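Small Gifts, Kept for Long

The pastor of the Estora parish answered our questions in the church office, in November, between two meetings. We wanted to know how the parish takes care of its building fund, which started with gifts from 90 households.

"In the beginning we had only the collection on one Sunday of the month," the pastor said. "People gave what they could. Then the roof over the choir began to leak, and we understood that we need a separate fund for repairs."

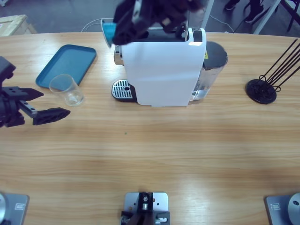
The coffee machine, with a blue capsule above it.

The first estimate came from Dutico, a building firm from the next town, and it was higher than everybody hoped. The parish decided to do the work in two parts. The choir roof is finished. The north wall must wait until spring.

Is it difficult to ask for money again? The pastor thought about this for a while. "I don't like to ask. But I noticed that people prefer a clear question. When we wrote in the newsletter that one square meter of slate costs 160 dollars, we received 227 gifts, many from families who moved away years ago."
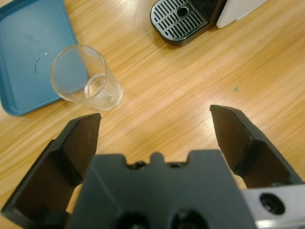 A glass on the light wooden table.

Some members wished to use a part of the fund for the food pantry on Cao Street. The parish council said no, and this made several people unhappy. "I was one of them," the pastor admitted. "So we made a second box, only for the pantry. It stands beside the door, and nothing from it goes to the roof."

The accounts of both funds hang in the hall, and a printed copy can be taken home. For the north wall the parish still looks for members who will give 200 dollars over one year, in any number of payments. The forms are in the office, open until four in the afternoon, and also at the Totow bookstore across the square.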